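Home | News | Live Music | Reviews | Tickets

Closden Brass Revue Returns, With Fewer Tubas

2020-12-01 | By Kalniņš

The Hendgate Players have confirmed that their tribute to the great dance bands, postponed in April, will go ahead as a streamed concert from the Ender Theater. The original plan called for 17 musicians on a stage built for a string trio and a potted fern. The new plan calls for fewer, spaced well apart, with one tuba where there used to be three. Fans of the low end have been asked to turn up their speakers.

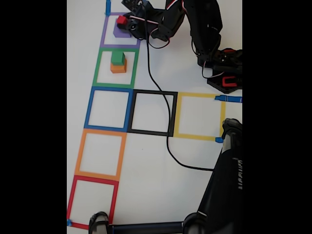 The program runs 84 minutes without intermission, a relief to anyone who remembers the bar prices. It leans on swing numbers and slow waltzes, plus a medley the group calls “brisk” and the neighbors have called other things. All arrangements are new, written over the summer by band members with time on their hands and, in one case, a recently purchased vibraphone.

Almost 320 households have signed up so far – more than the Ender can seat, even counting the balcony with the pillar. Tickets are sold per household, and the players are trusting you on what that means. Anyone still holding a paper ticket from the spring can swap it for a viewing code by email. Dancing at home is permitted.

Recent items
Ender Theater Piano Tuned at Last
Closden Choir Moves Rehearsals Online
Review: 2 Cellos and a Space Heater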